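From: Kathleen Moynihan
To: Tivholm discussion list
Subject: Re: Placement randomisation in the bathroom layouts

Dear colleagues,

On Saturday, Salim Mwakalinga wrote:

> Could someone confirm whether the Mirnuvine results include the
> layouts in which the arm is mounted on its block close to the
> fixtures? Our group at Horgan excluded those layouts at the
> reachability check, and our totals will not be comparable with
> yours if you kept them. I would also like to know whether the
> wrist view was supplied to the policy at training time or only
> at evaluation.

Thank you for the question. The close-mounted layouts were kept. The evaluation set comprises 2244 simulated episodes, and it was our intention from the outset that fixture geometry, wall colour and surface material should vary without any manual filtering. A method that is tuned only on generous clearances will tell us very little about its behaviour in a small room.

To answer the second point, both views were supplied at training and at evaluation. The policy receives two streams — an external view of the arm and its surroundings, and a view from beside the gripper — and neither is cropped or relit before encoding. The renders following are from one of the close-mounted layouts, the external view first and the gripper view second.

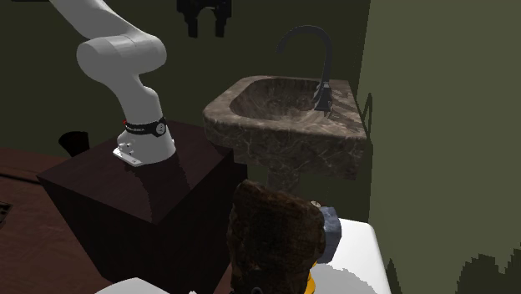
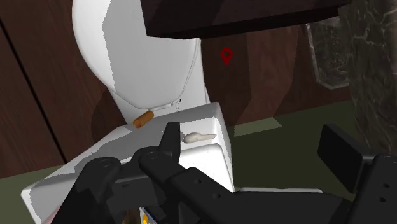
1. Results by view

With both streams available, the policy completed 79 per cent of episodes. With the external stream withheld, the figure fell to 60 per cent. Éabha Hayes has reviewed the failures and reports that most occurred during the approach, before any contact with an object. In the close-mounted layouts the gripper's own links occupy a good deal of the near view, and small items on a pale surface offer the encoder little contrast.

2. Comparability with the Horgan totals

We would prefer that Horgan restore the excluded layouts and rerun the evaluation. Should that not be practicable before the December meeting, Kolbrún Stougaard has offered to recompute our totals with your reachability check applied, and both sets of figures could then be tabled together. Please send her the threshold you used and the version of Prallska against which it was run.

3. Shadows

Several members have asked whether the stepped shadow edges in the external view affect the result. We have not tested this separately. The same renderer settings were used for training and evaluation, so the comparison between views is unaffected, but I would be cautious about any claim regarding transfer to a physical arm.

Corrections to the above may be sent to the list or to me directly.

Yours sincerely,

Kathleen Moynihan
Mirnuvine Evaluation Programme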